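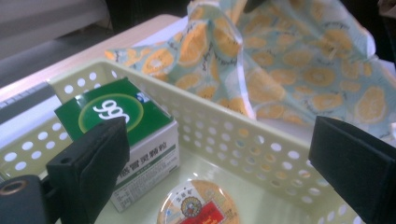

I got to Susetlow a little after four in the afternoon, which was too early to check in and too late for lunch. The woman at the desk of the Thibodeaux took my bag and told me the bar opened at 5. I walked down to the river and back, looked in the window of a shoe repair place, and was on a stool at two minutes past.

I have wanted to write about hotel bars in small towns for a while. Big city hotel bars get plenty of attention and most of them charge you for it. The small ones are hit or miss. Half of them are a beer cooler and a television next to the breakfast room. The Thibodeaux has 14 rooms on two floors over a street with one traffic light, so I wasn't expecting much.

The bar is called Mosovico and you reach it through a door behind the staircase. It was the baggage room when the trains still stopped in town. The ceiling is low and the walls are painted a dark green that looks black until your eyes adjust. There are eight stools and a few small tables along the wall. The bar top came out of a pharmacy two towns over, and it has a dip worn into it at one end where the register used to be. My glass kept sliding toward the dip and I moved down a seat.

Daryna Savchuk runs the place and works most nights herself. She came to Susetlow to help a cousin open a bakery, the bakery didn't last, and she stayed. Before that she tended bar on a ferry, and she still sets bottles down like the floor might move. I asked her what people drink here. She said mostly bourbon and ginger ale, and then she slid a menu over in case I was going to be difficult.

The menu is one page. There are six cocktails, and four of them use something called Brokomari, a bitter liqueur made by two brothers in a converted dairy outside town. I had never heard of it. They make it in batches of 200 bottles and most of it never gets farther than the county line. It's reddish brown and smells like orange peel and wet bark. On its own it is a lot. The first sip is sweet, and then there's a long bitter finish that reminded me of chewing on a grapefruit rind, with some clove in there too.

I started with the house drink, the Baggage Claim. It's rye, Brokomari, a little dry vermouth and a strip of lemon, served in a short glass with one big piece of ice. This is a good drink. It sits somewhere between a Manhattan and a Boulevardier but drier than both, and it got better as the ice melted. I don't usually say that about drinks. I finished it slower than I wanted to.

The second was a mistake, and my mistake. I ordered the one with egg white because I always do, to see how a place handles it. It was made properly, with a good dense foam, but the liqueur and the egg didn't get along and the whole thing tasted like a cough drop by the end. Daryna asked how it was and I told her it wasn't for me. She said it wasn't for her either but the owner's sister likes it. She took it off the bill without my asking. I put it back on as a tip.

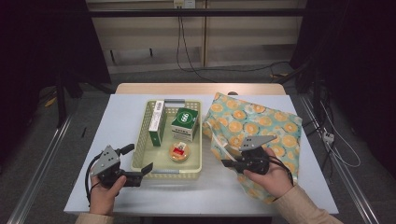 By seven the stools were full. A couple on their way to a wedding argued quietly about whether they had packed the card. Two men in work boots talked about a culvert for close to an hour. I learned more about culverts than I planned to. When a seat opened up they moved down so a woman with a cane could have the one nearest the door, and nobody made anything of it.

Food is limited. The hotel kitchen closes after breakfast, so the bar does what it can with a toaster oven and a small fridge. I had marinated beans on toast, a plate of pickles and a baked cheese with honey and black pepper. The beans were the best of these, with a lot of garlic and a lot of olive oil. The pickles were too sweet for me. If you want an actual dinner there's a diner by the light that stays open until nine, and a pizza place past the bridge that I didn't try.

My last drink was off the menu. I asked for something long and not very strong and got Brokomari with soda, lime and a pinch of salt in a tall glass. I would skip the cocktails on a hot day and drink this. The salt knocks the bitterness down and brings the orange forward. I've tried it at home with two other bitter liqueurs since then and it works with both, though one of them needed a spoonful of sugar syrup. If you want to make it:

One part bitter liqueur, 3 parts soda water, the juice of half a lime, a small pinch of salt. Build it over ice and stir once.

A few practical things. Cocktails are priced about where you'd expect for a town this size, and the rye pour is generous. They take cards but the machine goes down when it rains, so carry some cash. You don't need to be staying at the hotel. The door behind the staircase isn't marked, and I watched two people walk into the linen closet first. In December the bar closes early on slow nights, so call the front desk before you drive out.

As for the hotel, my room was fine. The bed was firm and the radiator knocked until midnight. It was on the street side, and I'd ask for the back next time. Breakfast was a boiled egg, toast and very good coffee in a thermos that they leave on the table. There's one bathroom at the end of the hall for the rooms on the top floor. I didn't know that when I booked and you should.

I stopped at the dairy on the way out of town to see if I could buy a bottle. There's a bell on the gatepost and a sign that says to ring it twice. I rang it twice, waited, and rang it again. A dog came out, looked me over and went back in. After a few minutes one of the brothers showed up wiping his hands and sold me a bottle out of the back of his truck. He wouldn't say what was in it apart from orange peel and gentian. He did say it keeps for years if you leave it in a dark cupboard – mine is already a third gone.

I'm hoping to get back in the spring, when Daryna says they open up the loading dock and put a few tables out there. She's also working on a version of the Baggage Claim with aquavit, and I have my doubts about that one.

Filed under: Bars, Small Towns, Road Notes

7 comments | 22 shares

Recent posts
Three Days of Diner Coffee
What I Keep in the Freezer Door (Glasses, Mostly)
A Rye Under Thirty Dollars That I Keep Buying
The Motel with the Good Lounge
Bitter Drinks for People Who Say They Hate Them

Contact | About this blog | Back to top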